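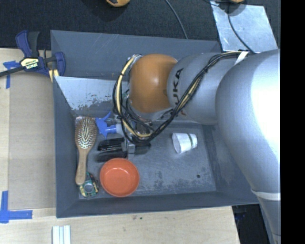
3.2 Corrections and reader trust at regional business titles

The second part of the study looks at how regional business titles handle published errors. Earlier work on corrections has mostly dealt with national newspapers, where a standards desk reads complaints and a fixed column carries the result. Smaller titles seldom have either. At the Goltska Courier, the reporter who wrote the story also takes the call from the company that objects to it, and the business editor decides on the wording of any correction the same day if the complaint arrives before 4 p.m.

We collected every correction printed or posted by the Courier and by its weekly competitor, the Bendance Trade Gazette, over the study period. This gave 1,595 items. Each was coded by two readers for type of error (name, figure, date, attribution, substance), for placement, and for whether the original article had been changed online. Where the readers disagreed, a third reader settled the code. Items that only updated a developing story were left out, as were letters from companies that the paper printed without comment.

Misspelt names and wrong job titles made up the largest group. Errors in figures came second, and most of these were made when a quarterly result was set against the wrong earlier period. Errors of substance, where the main claim of the article had to be withdrawn, were rare in both titles. They were also the items with the longest delay between complaint and correction. Several had passed through a lawyer, and the wording in these cases is noticeably stiffer than elsewhere in the sample.

Placement differed between the two titles. The Gazette prints its corrections on page 6, below the appointments column, and has done so throughout the period. The Courier has no fixed place. Its corrections appear near the page on which the error was made, which the paper's own style guide recommends, but in practice this put many of them at the foot of a page of classified notices. Online, the Courier adds a dated line at the end of the article. The Gazette changed the text without a note in most of the cases we could check against an archived copy.

Figure 4. Corrections by type of error and by title. Bars show the number of items in each category; updates and unedited company letters are excluded.

To see whether readers noticed, we sent a postal questionnaire to 1,000 subscribers of the two titles. Subscribers were asked if they could recall a correction, where they had seen it, and whether it had changed their opinion of the paper. Readers who worked in the trades most often covered, chiefly haulage and food wholesale, recalled more corrections than other readers and judged them less harshly. A number wrote in the margin that they had spotted the mistake before the paper did.

We also held 100 short telephone interviews with people at firms named in the corrected articles. One firm, Gounder, had been the subject of four corrections, three of them over the spelling of its subsidiary Fadudari. Its press office kept its own list of errors, including several that it had never reported. Other firms gave the same account of small errors being let go. The printed record therefore understates the number of mistakes, and the counts in Figure 4 should be read as a lower limit.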